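gripper_nut: Setting up the Brillell cell in sim and loving it! I dropped finger force to 30 and the screwdriver pick is so much nicer to tune now. 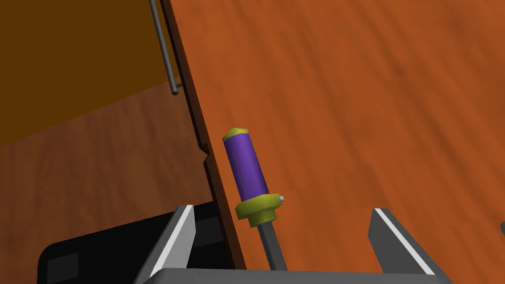
Next job is the wrist offset, then 1,000 runs overnight.

Ailsa Haldane: Great start! I'd zero the wrist first though, force second.

hindik_fan: Disagree, force first. Mine drifted either way until I re-homed the arm.
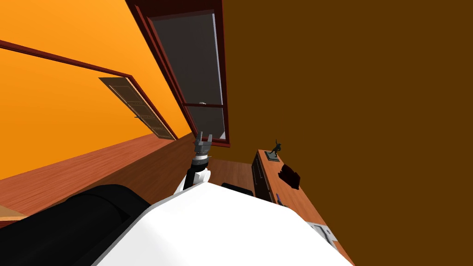 Re-home every 8 runs and log it, you'll love the plots!

Contact | © Berndale Forum | Back to top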